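Dry brine vs. wet brine for boneless pork chops
4 min read

zpetrenko
Posted February 2020

I have been testing brines for boneless loin chops, cut 1 1/4 inch thick, cooked on a cast iron griddle. The wet brine is 2000 g water, 102 g kosher salt and 68 g brown sugar, four hours in the fridge. The dry version is 1 percent salt by weight, overnight on a rack, uncovered.

The wet chops hold more moisture but brown poorly. The dry chops brown in three minutes a side and taste more like pork. I pull both at 140 F and rest them for five minutes.

Has anyone found a wet brine that still gives a good crust?

— Zachary Petrenko

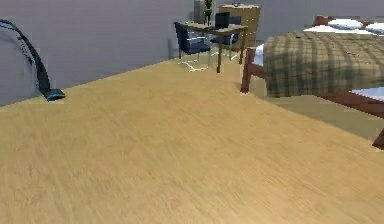

Okiretti: Your sugar is too low to help with browning and your surface is too wet. Pat the chops dry, then leave them on a rack in the fridge for an hour before cooking. I would also cut the time to two hours. Four is long for a loin chop at that strength.

stesden_grill
I disagree on the time. At 5 percent salt, four hours is fine for a chop that thick. I go to six with bone-in. The hour on the rack is good advice.

Okiretti
Six hours at 5 percent gives me a texture like deli ham. Maybe you like that.

stesden_grill
I do, in a sandwich.

Zachary Lapointe
Two points on the numbers.

1. Weigh the salt. The two common brands of kosher salt differ a lot in density, so a cup of one is not a cup of the other.
2. If you want a fixed result, use an equilibrium brine. Add the weight of meat and water, take 1.5 percent of the total as salt, and leave it overnight. It can't oversalt. For a 372 g chop in 628 g of water that is 15 g of salt.

It is slow, but you can forget it in the fridge until dinner and the result is the same.

zpetrenko
Tried the rack method last night with the original brine. Crust was much better, close to the dry chops. The center was still a little salty for me, so Okiretti may be right about the time. Equilibrium brine is next.

One question for Lapointe — do you count the sugar in the total?

Zachary Lapointe
No. At that amount it makes little difference. Dissolve the salt first, in a cup of the water, warmed, then add the rest cold. 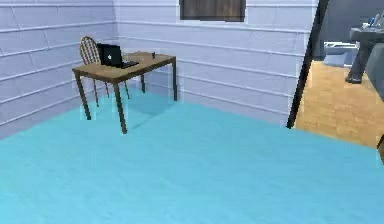

Re: Griddle temperature

Okiretti
What surface temperature are you using? I start at 425 F and drop to medium after the first flip. With sugar in the brine, anything over 450 F scorches before the middle is done.

zpetrenko
425 F by infrared thermometer, thin film of canola oil. I flip every minute after the first side has color.

stesden_grill
Frequent flipping works, but I get a more even crust with one flip and a press on top. Dry the press before it goes on.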